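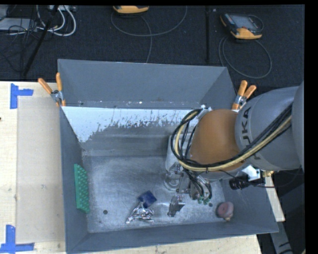 4. Repeating the Skitow bin trials

This section covers the grasp-ranking method and how to check its headline result on your own arm. Read it before you quote the number to anyone. The Grutesis report claims that ranking grasps by predicted slip beats ranking them by depth alone. We think the claim holds for boxy objects on a dull floor and is unproven for the rest. A scuffed silvery bin floor throws back mottled reflections, and a crumpled piece of shiny silver material lying on it, next to a dark navy square, is a fair test of whether the depth map means anything. Most published trials leave such pieces out.

4.1 Before you start

1. Clamp the bin to the table by its sides. Push each wall by hand. If the bin shifts, clamp it again.
2. Run the arm through its full reach at low speed with the gripper open. Watch the cables at the wrist for snags.
3. Load the object list. Do not swap an object because it "never works." Mark it as a miss and keep it in.
4. Set the random seed to 124. Write it on the log sheet even though the software also saves it.

CAUTION: Keep hands out of the bin whenever the arm is enabled. A paused program is still an enabled arm.

4.2 Running the comparison

5. Drop the objects in from a tray. Placing them by hand lets you help the method without meaning to.
6. Run 100 picks with slip ranking on.
7. Run 100 picks with slip ranking off. Use the same objects and the same lights.
8. Have a second person score the picks without knowing which setting was used. A pick counts if the object clears the rim and stays in the fingers for 2 seconds.

NOTE: Hiba Khasawneh's first run scored any lift at all as a success. Under the rule in step 8, 29 of those picks became misses, and most of the gap between the two settings went with them. Older slides from Dromville still show the first figures.

4.3 Reading the results

9. Report each object on its own line before giving a total. Easy objects will hide a bad one.
10. Compare the misses by position. If they bunch up near the walls, suspect the collision margin first and the ranking second.
11. Do not tune the slip threshold on the same picks you report. Mitiku Asfaw keeps a separate set for this under Okoro/tune.

NOTE: The confidence score printed after each pick has not been checked against real outcomes. Treat it as a sorting value only. Section 5 gives the log format.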